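Fifty ways to pick up a trowel

Teaching a robot to tidy up starts with a table, a basket and an awful lot of patience. At Karora, the project is called Finimora, and by May it had gathered 894 short recordings of everyday things being handled. I went along for an afternoon and could happily have stayed the week!

The idea is simple enough. A person steers the robot through a small job, every movement is stored alongside what the cameras saw, and the learning system studies the lot until it can have a go by itself. The table stays the same, with its patch of grey tape and its perforated basket, while the objects change.

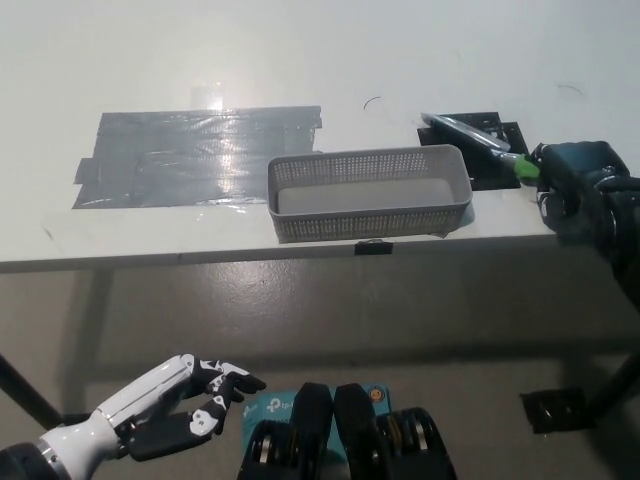 Dull recordings are the best ones, according to Ruchti, and a clumsy grasp that gets put right is worth keeping too, as the system has to learn how to recover. Of the recordings so far, 582 have passed checking. The rest are waiting their turn or have been thrown out -- a camera dropped out, say, or the hand wandered off somewhere unhelpful.

What I loved was how much thought goes into tiny changes. Turn a tool a little and the whole approach has to change with it: wrist, fingers, the lot. Garden tools are a favourite in this round, and a trowel is a lovely puzzle, with a broad blade at one end and a handle at the other. The target is 50 good examples for each object, every one starting from a slightly different angle.

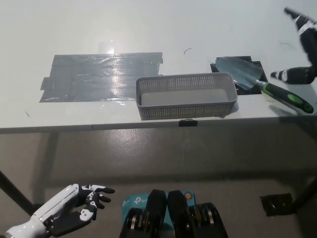
The trowel on its black square, with the robot's right hand close by.

The next batch will bring in kitchen things, and the list already runs to 73 objects. I've put in a word for the potato masher.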